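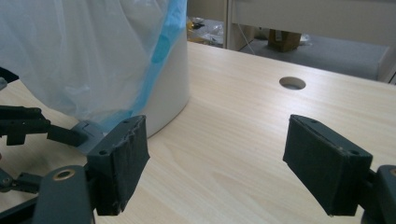
Speaker notes, evening talk at the Utanness workshop

Slide 1. Say good evening, say my name slowly. The talk is 20 minutes, then questions. Bukola Anozie keeps the time and will lift her hand when I have 2 minutes left.

Slide 2. What we are building. The project is called Rindimau. It is a pair of grippers that a person holds, one for each hand. You do a small job with them, for example you put rubbish into a bin, and later we want two arms on a table to learn the same job from the recordings. The arms are not finished. Tonight I speak only of the grippers.

Slide 3. The fingers. I wish to spend the most time on this slide. Our first fingers were bare printed plastic and thin things slipped out of them. Then we covered the inner faces with a dark padding. Now the grip is much better, but the padding becomes frayed along the top edge, and I must be open about that. Changing one set of pads takes me 6 minutes if the screws are not tight. Mention the screws again at the end, people always ask.

Slide 4. The joints. The holes in the arms have a brass rim. Before, we turned the pin directly in the plastic and after 800 closings it was already loose. Pass the old part around the room. Ask to have it back!

Slide 5. The job with the bin. Speak slowly here.

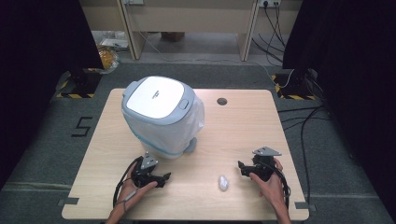 Each hand has its gripper, with the cable going down beside it. Ayodele Abubakar tried it in February and told me that the bin was the wrong thing to begin with, a bag has no fixed shape and I should have started with wooden blocks. I thought about this for a long time. For the arms I think he is right. For testing the fingers I still prefer bags and other soft things, for they show a weak grip very quickly. Say both opinions and let the people decide.

Slide 6. Numbers. We have 245 recordings which I consider good. I removed those in which a cable pulled at the wrist. If somebody asks how I judge "good", answer that I watch each one at normal speed and note it in a table. It is slow work and I have no better method yet.

Slide 7. What comes next. A lighter cable. Pads with a folded top edge, so that the fabric cannot open there. Bunum is the name of the software for the arms, it is half written, do not promise a month.

Questions. Repeat every question into the microphone before answering. If there is a question about the price, show the parts list on the last slide. Drawings are in the shared folder, and the link is on the paper by the door.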